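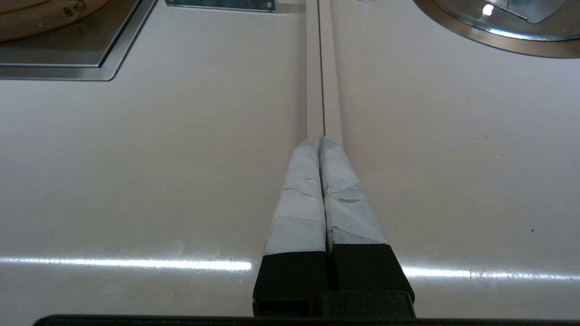 Granano countertop, off-white gloss, two lengths with the matching joint strip

I put off writing this until the thing had been in use for a while, having read too many countertop reviews posted the same afternoon the box was opened. Ours went in last May. I paid full price and Premmont doesn't know I exist beyond an order number.

The color first. The listing calls it "warm white." To me it's a light beige that passes for white until you put a sheet of printer paper on it. My wife likes it. I was expecting something cooler and I'd tell anyone to order the sample, even though Premmont charges 3 dollars for a piece the size of a playing card.

The gloss is softer than the website photos suggest, and I count that in its favor. It does have a sheen, and at seven in the morning with the sun coming in low you'll see every wipe mark you left the night before. The brochure says "streak free with any household cleaner." I tried three cleaners. One of them left no streaks, and it was plain dish soap and a dry towel afterward.

Now the joint, which is the reason I'm knocking off stars. The sales copy has the phrase "virtually seamless." It is a raised strip, two light ridges with a thin dark line down the middle, and it runs dead straight across the work surface. You can see it from the doorway. You can feel it with your palm. Roll out dough over it and you get a line in the dough. Crumbs and flour go into the center groove and a sponge won't lift them, so I go along it with an old toothbrush. I asked Asger Bech, who fitted it, whether he'd done something wrong. He said no, they all come that way, and offered to show me two others.

To be fair, the strip has stayed put and the two halves are still level with each other. I had my doubts about that. Our old Udmont top had a flush joint that looked better for a year and then swelled next to the sink.

Price: 200 for each length, and the strip is another 116, which I think is cheek for something you can't do without if your counter runs past a single length. Bisgaard sells a plainer top for 100 less per length, but only in gray when I looked.

Would I buy it again? For a short counter with no joint, probably. For ours, I'd want to see what else is out there first. Three stars.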